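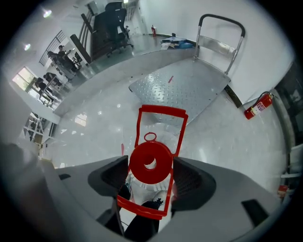

Clubs > Robotics > Member Interviews
June
By Catríona Mac an tSaoi

Rochelle Villanueva joined the Vodville robotics club because it met after her last class and had open spots. Two years later she leads the team that builds and tests grippers.

"I wanted to do programming," she said. "They put me on hardware the first week and I stayed."

The team's project this year is called Kereama. Members collect short recordings of a person picking things up and setting them down with a hand-held gripper, then use those recordings to train an arm to do the same jobs. The goal was 300 usable recordings by the end of the spring term. They passed it with 16 to spare.

Villanueva said the recording was slower than anyone planned for. "You do the same grab over and over, and each time you have to start from a slightly different spot. If you get lazy and always come in from the left, the arm only learns the left."

Plastic parts gave the team more trouble than anything else. "A block is easy. With an open frame you have to decide where to hold it, and if the fingers aren't even, it turns on you. We argued for a whole evening over whether a grab that turned should count."

They decided it should not. Chaiwat Yensuk, who handles the training side, threw out those recordings and had the team redo them.

"I was not popular," Yensuk said. "But the first model we trained copied every bad habit we had. Rochelle pauses before she closes the fingers. The arm paused too."

The club took the project to the Flulledar student competition, where teams had to move 3 objects the judges picked that morning. Vodville got 2 of them. The last one slipped during the lift, and the team ran out of time before a second try.

Villanueva thinks the finger pads were the weak point. She wants to test softer ones next year and change the way the fingers close.

She graduates next spring. Nobuhle Lekota, a first-year member, has been learning the gripper work from her.

"She already does it better than me," Villanueva said. "She doesn't pause."

New members can sign up at the club table in the fall. No experience is needed.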